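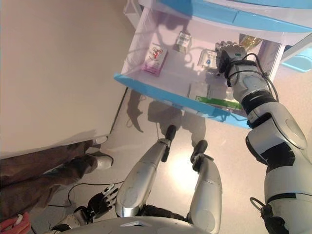 I always leave the references until the night before, came one reply when we asked readers of the last edition how they finished their papers, and I have never yet got to bed before two in the morning.

Chapter 8
Looking After Your Sources

We had a good many replies in that spirit, and we were grateful for every one of them, though a few made rather painful reading. Most people who write a first research paper take a great deal of trouble over their methods and their results, and will happily spend a whole afternoon moving one paragraph up and down the page. The list at the back gets whatever time is left. It is easy to see why. References are fiddly, they are full of commas, and after months of hard thinking they feel a bit like being asked to wash up after a wedding.

Still, we should like to persuade you in this chapter that looking after your sources is part of the thinking, and that it can be done a little at a time, in odd quarters of an hour, from the first week of a project. If you have already read Chapter 7, on taking notes, you will find that you are halfway there. If you skipped it (and we know that people do dip in and out of a book like this one) it would be worth going back for the section on separating your own words from other people's, as we lean on it rather heavily in what follows.

What this chapter covers

By the time you reach the exercises you should be able to:

- record a source fully at the moment you first open it
- tell the difference between a reference list and a bibliography, and know which one you have been asked for
- follow a journal's house style without learning it by heart
- check a finished list against the text
- decide what to do about a source that has moved, changed or been withdrawn

You will need a paper of your own to work on, even a very rough one. A draft with gaps in it is perfectly all right. Readers who have nothing to hand can use the practice essay on page 297, which has had a number of mistakes put into it for you to find. Do please try it before turning to the answers.

Before you begin

Take a clean sheet of paper, or open a new file, and write down from memory the five sources that matter most to your present piece of work. Put down as much as you can for each: the author, the year, the title, the journal or publisher, and the pages. Then look them up and see how you did.

Most people get the authors nearly right. Years tend to wander by one or two, often where an article came out online in December and in print the following spring. Titles get shortened in the memory, and small words change places. Page numbers are usually a complete blank, and there is no shame whatever in that - we have both been doing this for a long time and could not give you the page numbers of our own articles. The point of the exercise is simply to show how little of a reference the mind holds on to, however well you know what the source says. Keep your sheet, as we shall come back to it in Section 8.4.
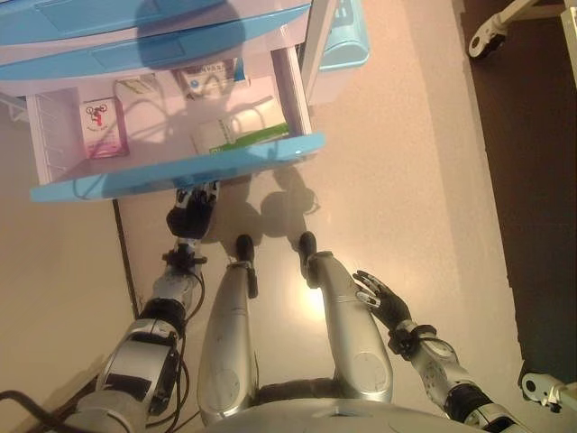
8.1 What a reference is for

Let us start with the reader. Somebody opens your article, gets as far as the third paragraph, and comes upon a statement that surprises them. They may doubt it, or they may be delighted by it and want to know more. In either case they will look for the name and year in brackets, turn to the back, and expect to find enough there to put the original in front of them within a few minutes.

That small journey from the sentence to the source is the whole purpose of the thing. Everything else, the italics and the full stops and the business of whether to write "and" or "&", is there to make the journey quicker. We find it a comfort to remember this when a style guide is being especially tiresome. A comma in the wrong place will annoy an editor for a moment. A wrong year, or a volume number with two figures swapped, may send a reader off to look for something that does not exist.

Suppose, for instance, that you have read an article which begins on page 765 of its volume, and that you copy this down in a hurry as 756. Your reader goes to the volume, turns to page 756 and finds themselves in the middle of a different article altogether, by different people, on a different question. Some will be patient and hunt about. Others will decide that if you were careless about the page you may have been careless about the argument too, and you will never know that they thought so.

There is a second purpose, which is one of courtesy. A reference gives credit to the person who did the work. We dealt with the rules on this in Chapter 3 and shall not go through them again, but it is worth saying that credit goes astray far more often by muddle than by dishonesty. A phrase is copied into a notebook in November without its quotation marks. By April the writer takes it for their own. Good record keeping, dull as it sounds, is the kindest protection you can give yourself.

8.2 Writing it down the first time

The advice in this section is very plain, and we make no apology for repeating it to every class we teach. Record the source before you read it. Do it when you have the article open and before you have become interested, for once you are interested you will not stop.

What you record depends on the kind of source. For a journal article, you want all the authors in the order given, the year, the full title, the name of the journal, the volume and issue, the first and last pages, and the permanent identifier if it has one. For a chapter in an edited book you want the editors as well, and the title of the book as well as the title of the chapter. For a web page, add the day on which you looked at it.

Where you keep all this is up to you. Plenty of people are fond of software, and in our worked examples we use a reference manager called Flelis, together with a search service, Serader, from which entries can be brought across in one go. Both are used here only to give the examples a familiar shape, and you can follow every step with index cards and a pencil if that is how you like to work.
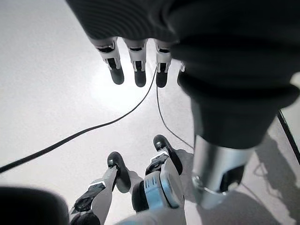

Whichever you choose, though, do look over each entry as it arrives. Records brought across from a search service are only as good as whoever typed them in, and they pick up all sorts of oddities on the way. Titles arrive in capitals. A second surname gets taken for a first name. An article running from page 993 onwards turns up with no last page at all, and the gap sits there quietly until the week you need to submit. Putting one entry right takes less than a minute on the day. Putting a whole list right in one evening is how you come to be awake at two in the morning, like our reader at the top of the chapter.

You may also like to add a line in your own words saying why you kept the source. It needn't be elegant. "Good on sampling, weak on everything else" will do very nicely, and in six months' time you will be glad of it.

8.3 Following a house style

Every journal has its own habits. In this chapter we work with two, the Trilovard style, which puts names and years in the text, and the Santoro style, which uses small raised numbers and a numbered list. Have a look at the two versions of the same paragraph in Table 8.1 before reading on, and make a note of which one you find easier to follow.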